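Vosiver Kitchen Scale – Setup and Use
Section 3: Placing, leveling and first weighing

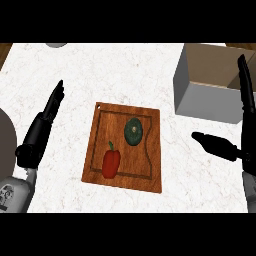

Fig. 3-1. Cutting board with red bell pepper and round squash on a marble countertop.

Read Section 2 (Batteries) before you start. The steps below apply to models 241 and 254. Where the two models differ, the step says so.

3.1 Choosing a place

1. Pick a hard, flat surface. Stone, tile and solid wood are all suitable.
2. Wipe the surface and let it dry.
3. Keep the scale away from the stove, the sink and any open window. Moving air can make the last digit drift.
4. Do not set the scale on a towel, a place mat or a cutting board. Soft or uneven supports give low readings.

Note: If the scale was stored in a garage or an unheated pantry, leave it in the kitchen for an hour before the first use.

3.2 Leveling

1. Set the scale down with the display facing you.
2. Press lightly on each corner of the platform in turn. The body should not rock.
3. If it rocks, turn the foot at that corner counterclockwise until it touches the surface.
4. Model 254 only: look at the bubble at the back of the body and adjust the feet until the bubble sits inside the ring.

Caution: Do not turn a foot more than three full turns. Past that point the foot can come out of its thread.

3.3 Setting the unit

1. Press ON. All segments of the display light up, then 0 appears.
2. Hold UNIT until the symbol blinks.
3. Press UNIT again to step through g, oz and lb:oz.
4. Wait for the blinking to stop. The setting is kept when the scale is switched off, but it is lost when the batteries are removed.

3.4 First weighing

1. With the platform empty, check that the display shows 0. If it does not, press TARE.
2. Place the food in the middle of the platform. Large vegetables should not touch the display or hang down to the counter.
3. Wait for the small circle to appear at the left of the number. The reading is now stable.
4. Remove the food. The display should go back to 0.

Caution: The maximum load is 3,000 g, bowl included. Above this the display shows "Err" – take the load off at once. Leaving it on can bend the sensor for good.

3.5 Weighing in a bowl

1. Put the empty bowl on the platform.
2. Press TARE. The display shows 0 and the word NET.
3. Add the first ingredient and read the weight.
4. Press TARE again before each further ingredient.
5. When you lift the bowl off, a negative number appears. Press TARE to clear it.

Note: The scale turns itself off after 7 minutes without a change in weight. The tare value is not kept. If you are called away in the middle of a recipe, write down what you have added so far.

If the reading keeps changing or will not return to 0, repeat 3.2 and then see Section 5 (Calibration).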